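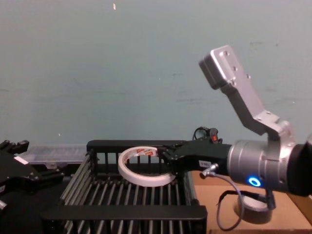 Home News Local Money Weather Letters

Vonunus says its return fee will cut waste. The math is missing

Oct 15, 2026

Shoppers who send things back to Vonunus will soon pay for it, and the company would like them to feel good about that.

The home goods seller, which runs 19 stores and a busy website out of Trandby, will start taking $4 off the refund for every item returned by mail. Returns made in person at a store will stay free. In a short statement the company called the fee "a step toward less waste" and said it expects mailed returns to drop by 40 percent in the first year.

It did not say how it got that number. Asked for the study or the sales data behind it, the company sent back the same statement with a different headline.

There is a fair case that free returns were never free. Trucks burn fuel, boxes get used twice if they are lucky, and plenty of returned goods never go back on a shelf. Vonunus could have made that case with its own records. It has not told the public how much of what comes back is sold again, how much is marked down and how much is thrown out. Without those figures, "less waste" is a slogan.

Then there is the matter of who pays. Most of the 19 stores are in or near Trandby. A customer in Barreto faces a 129-mile round trip to the closest one. Driving that far to return a lamp shade would use up a lot more gas than mailing it, and the company had no answer when asked if those car trips were part of its waste estimate.
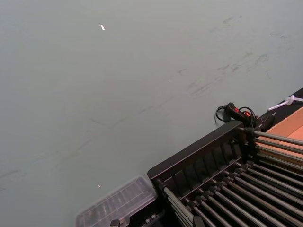 MONEY & SHOPPING

The fee also covers items that arrive damaged, at least at first. Under the new terms, the $4 is taken off right away and given back "after review." The terms do not say how long a review takes or who does it. Customers have reason to wonder. The state consumer office logged over 281 complaints about Vonunus refunds in the year that ended in June, most of them about slow payment.

Vonunus is following a path that others have tried. Prodar, which sells kitchen goods online, brought in a similar fee two years ago and also talked about the planet when it did so. It has yet to publish a single figure on waste. The fee has gone up twice.

If cutting returns is the goal, there are duller ways to get there. Shoppers often send things back because the size was wrong or the color looked different on the website. Better measurements on the product page would cost the company some staff time. A fee costs it nothing and brings in cash.

A spokesperson said the company "may share more" on results next year. The fee does not have an end date.

Filed under: Money, Shopping, Consumer Watch

3 comments

barreto_gardener
Took them seven weeks to refund me for a cracked planter. Now I get to pay for the wait too.

Guest
I work in shipping, different company. Returns do cost a ton and people abuse it. Four bucks is fair. Agree they should show the numbers though.

mudroom
So just buy it in a store?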